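Neighbours around Bondstead will be glad to hear that the Ganum hall reopened its doors in October, fresh paint and all, and the Kalen quilting circle is back inside it.

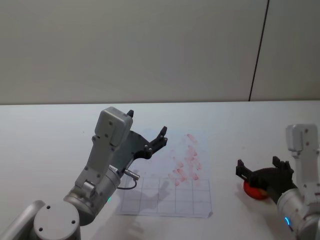
Vol. 17, No. 46

Obsa Moges, who has been sewing with the group for years (and makes a lovely lemon slice besides), tells us 77 quilts went off to Chauke this season, a grand effort from everyone. 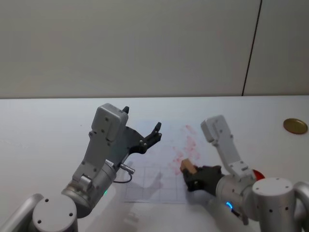 Page last changed 4 Dec 2023

New members are always welcome, whatever colour of thread they favour.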